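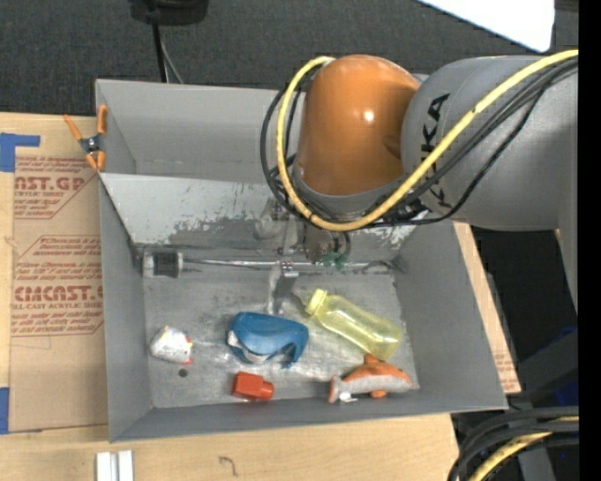
Notes on worry scheduling, part two

In the first of these posts I set out the basic procedure for worry scheduling: pick a fixed slot in the day, write down anxious thoughts as they arrive, and defer the thinking itself until the slot. A few readers wrote to ask what a slot looks like in practice and whether I have any data. I have a spreadsheet. It covers one person, me, so treat it accordingly.

My slot is 5:10 in the afternoon and lasts 10 minutes. I first tried it at bedtime, which was a poor choice. Whatever I had rehearsed at 9:30 was still running when the lights were off. Moving it ahead of supper put a hard stop on it, as someone in the house always wants feeding.

The log has four columns: time of capture, the thought in one line, a rating of intensity from 0 to 100 at capture, and a second rating of the same thought at the slot. I don't add a column for explanation. I did at first, and it filled up with paragraphs, and the paragraphs were worry. One line is the limit.

The rating is the part people object to. It feels false to put a number on dread. My answer is that the number doesn't need to be accurate, only made the same way each time. I anchor 80 to a particular phone call from a hospital and 10 to wondering if I locked the car. Everything else goes by comparison with those.

What I see in the log is that most thoughts lose intensity between capture and slot. I expected that from the reading. I didn't expect the exceptions to be so regular. Money worries fall quickly. Worries about something I said to someone fall slowly, and a few come back higher. Health worries depend almost entirely on whether I looked anything up in between, so I now mark those rows with an L.

Toshiko Kinoshita, who supervised my counselling placement years ago and still reads drafts of these posts, thinks I am underrating the act of writing. Her view is that the capture does most of the work and the slot is there mainly so that the mind will accept the deferral. She suggested a test: keep capturing, skip the slot on alternate days, compare. I ran it through most of November. The second ratings, taken at the usual time without the 10 minutes of deliberate worrying, were a little lower on the skipped days. I also slept slightly worse on those days, by my own report. I can't reconcile the two and I'm not going to try with a sample this small.

A word on tools. I used an app called Rarby for a while and gave it up because it sent reminders asking how I was feeling, and each reminder produced an entry. Paper is fine. I use a pocket notebook and type it up on Wednesday evenings. The typing up is dull and I suspect the dullness is useful – by the time a thought has been transcribed into a cell it is hard to be afraid of it.

Two cautions. If the deferred thoughts concern harming yourself, or something that needs doing today, don't defer them. Call someone or do the thing. And if you find the slot stretching past its limit, shorten it. I went down to 2 minutes for a stretch in the winter and the rest of the procedure held up perfectly well.

On the question of whether this counts as avoidance: I went back and forth. Avoidance has no appointment attached to it. A deferral I keep seems to me a different behaviour from one I don't, and the log shows which days I kept it. There are gaps, mostly on weekends and once for nine days when we were travelling.

Part three will deal with the spoken-to-someone category, once I have enough rows to sort it by who the someone was.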